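**Imgate Shallow Plate – open stock**

The Imgate is the everyday plate in the Bresterlow range. It is sold singly, so a set can be any size and any mix of colors. One plate weighs less than our older Ledesma dinner plate and takes up less room in a cabinet.

- Item no. 205
- Shape: round, shallow, raised rim
- Dishwasher safe: yes, top or bottom rack
- Microwave safe: yes, up to 2 minutes at a time
- Oven safe: no 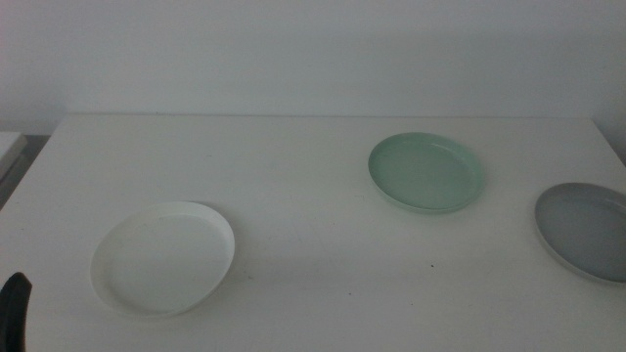 Color is chosen at checkout, one plate per line. Orders of mixed colors ship in the same carton and cost the same as a single color. If you are matching plates you already own, white is the easiest to start with. The rim has a gentle curve, and on the white plate you can see how it picks up the light along one side. The same plate is used for lunch service at the Jumov cafe, where Norbert Kozma has bought 106 of them since April.

**Care**

Wash before first use. Metal scouring pads will dull the finish – use a nylon brush or a soft sponge. Stack with a paper towel between plates if they will be stored for a long time.

**Shipping and returns**

Plates leave our warehouse within two working days. Unused plates can be returned for 71 days from delivery. If one arrives chipped, keep the carton and write to Noreen Butt in customer service with your order number. She will send a replacement, and the chipped plate does not have to come back.

Page updated September 30, 2018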